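Plililari, kit de teleoperación: tres semanas de uso y una parada que no paró

Compré el Plililari con dinero del laboratorio, 2395 euros sin el envío, y lo digo de entrada porque casi todo lo que había leído sobre él venía de gente a la que se lo habían prestado. El kit trae dos mandos, los arneses para los antebrazos, el cableado y una licencia del programa que traduce los movimientos del operador a los del brazo. El brazo lo pone uno. El nuestro es un Shezi de 6 ejes que ya tenía sus años y que hasta junio no nos había dado un susto.

La promesa comercial es que en una mañana estás grabando demostraciones. Nosotros tardamos cinco días. La calibración se pierde cada vez que se reinicia el programa, el manual remite a un menú que en la versión actual ya no existe y el soporte contesta rápido, eso sí, con enlaces al mismo manual.

Una vez en marcha, el seguimiento es bueno. Mejor de lo que esperaba, y me cuesta escribirlo. Para tareas de mesa, coger una esponja, llevarla a un barreño, pasarla por la superficie, la correspondencia entre mano y pinza es limpia y el retardo se tolera. Ayanda Zulu, que tenía menos fe que yo, acabó usándolo todas las tardes.
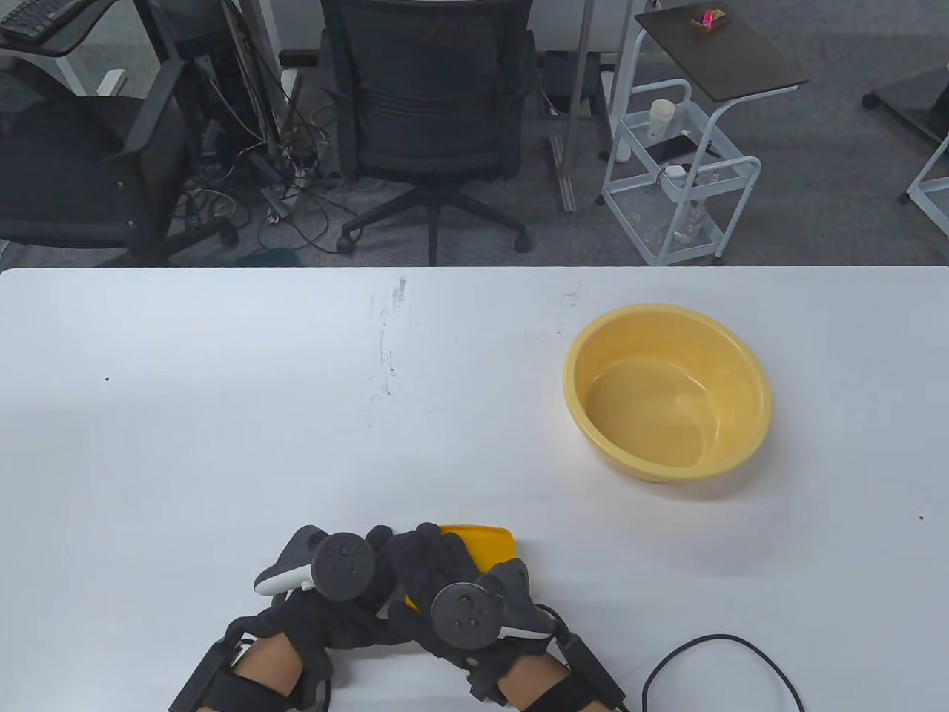
El fallo llegó en la segunda semana. Sipho Mabuza estaba repitiendo una pasada de limpieza cuando el mando derecho perdió el seguimiento. Según la documentación, en ese caso el brazo debe congelarse. Lo que hizo fue seguir con la última velocidad recibida, bajar hasta la mesa y empujar contra ella mientras Sipho apretaba un botón de pausa que no servía de nada, ya que la orden de pausa viaja por el mismo canal que se había caído. Lo detuvo Nosipho Mabaso con la seta de emergencia del propio Shezi. No hubo heridos. Hubo una pinza doblada y una conversación larga.

Revisamos los registros esa misma tarde. El programa distingue entre «señal perdida» y «señal degradada», y solo en el primer caso manda parar. En el segundo extrapola. ¿Durante cuánto tiempo? Hasta 3 segundos, valor de fábrica, escondido en un fichero de configuración que el manual no menciona. Tres segundos de un brazo industrial moviéndose por su cuenta me parecen una barbaridad, y más en un producto que se anuncia como apto para principiantes.

El fabricante nos respondió que el comportamiento es «el previsto» y que la extrapolación mejora la fluidez. No lo dudo. También nos sugirió evitar los reflejos y no tapar un mando con el otro, consejo difícil de seguir en cualquier tarea a dos manos.

Lo que hemos cambiado: extrapolación a cero, límite de fuerza en el controlador del Shezi y una segunda persona con la mano en la seta siempre que hay movimiento. Con eso va a tirones de vez en cuando y no ha vuelto a escaparse. Tampoco me atrevo a decir que esté resuelto.

Los arneses merecen párrafo aparte. Sujetan bien, pero soltarlos con prisa y con los guantes puestos es un suplicio.

¿Lo recomiendo? A un grupo con alguien capaz de leer los registros y con una parada física independiente, puede que sí, y regateando. A los demás les diría que esperasen a la próxima versión y que pregunten por escrito qué hace el brazo cuando la señal se degrada. El Larari cuesta más y no lo he probado, así que no voy a compararlos.

Nota: 5 sobre 10.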